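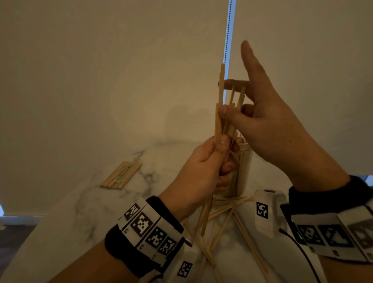 Slide 2: Ground segment

Search this site Enter keywords Go

Members will recall that the Ella weather satellite passes over the Erlow ground station 8 times a day. Each pass is booked by the Clerken control room. The March review, led by Yuxi Liao, covered 253 passes. Pause for questions on booking. 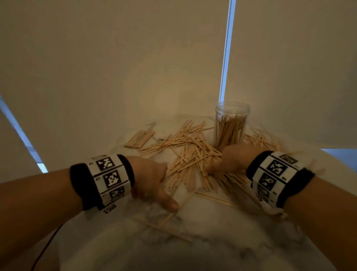

Slide 3: Cui relay satellite

Cui will carry data from Ella when Erlow is out of view. The launch date remains under review. 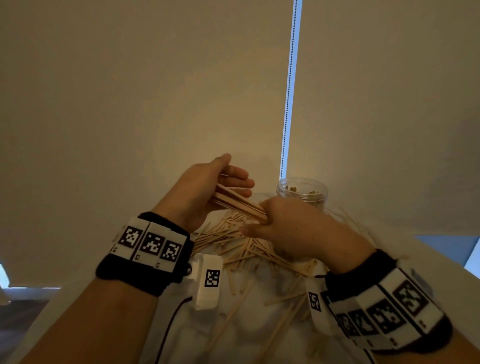 Until Cui enters service, the present booking rules stand. Requests for extra passes should be sent to Clerken in writing.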